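August, late shift

The Trindent cell logged 200 door cycles on the toy oven before lunch, against 40 by hand on the old schedule. Skiltus wants the door and knob checks moved to the arm by the end of the month. My sheet now has one column, exceptions, and I spend the morning waiting for something to put in it. 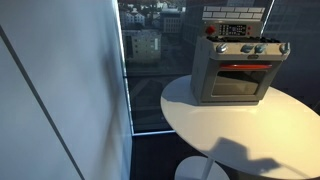 Uniyal wrote back that the waiting is the part they mind most, and that hand testers should keep at least the knobs, as a stiff one is felt well before it is logged. I forwarded that to Gelex without comment. Reply pending – the knob torque limits are still unset.

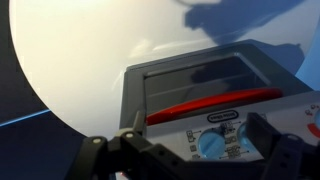 Gripper open at the knob panel, Little Tikes oven.

Run total 3778. Rate tomorrow: 80 per hour.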